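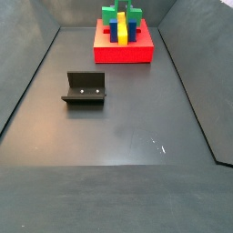
Red at the bottom, green on top: one of the block puzzles that ate my summer.

I blame the wet weekend at Bilberg. We'd rented a cottage up there one September, the rain came in sideways, and the only thing in the games cupboard with all its pieces was a bag of coloured blocks that were supposed to fit together somehow. No instructions, no picture on the box (no box!). I sat down with it after breakfast and my tea went cold twice.

I've been hooked ever since. My favourites are the chunky, bright ones, the kind that look as if they belong in a toddler's room until you try to put one together. You get a fat red base, a couple of uprights, a yellow bar that wants to lean, and then some green pieces that have to sit up top and hold their nerve. Each colour has its own job and the order matters enormously. Start with the green and you'll be there till supper.

My own collection is up to 24 now, which my family thinks is plenty. The first proper one came from a little shop in Nernus that mostly sells yarn, and I paid 10 dollars for it and felt robbed, because it's only a handful of pieces. I've since done it more times than I could tell you, so I take that back. The one I lend out most is called the Furton. It looks like a garden gate that somebody's backed a car into, and I love it.
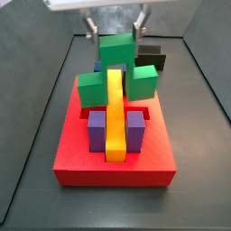
The slot is where most people come unstuck. They see a groove in the base and assume the first upright they pick up goes straight in, any old way, and then there's no gap left for the bar. Leave the gap! I line up both uprights first, give them a wiggle, and only then bring the bar in on its slant. If it binds, take it out and start again - forcing it chews up the edges, and I have an orange piece at home that will never be the same.

The arch is the fun part. I like to lower it with both hands, legs down, watching the bar come up through the middle. My niece does it one-handed and talks the whole time, and she's 10, so there you go.

Storage is my weak point. I bought a Noguchi tray with 8 compartments and swore I'd keep one puzzle in each, and by the end of the week the purples had migrated in with the blues and there was a hair elastic in the corner one. Clear zip bags work better, if you can stand the look of them. I write the name on a scrap of masking tape and stick it on the inside so it doesn't rub off. The Furton still lives in a margarine tub.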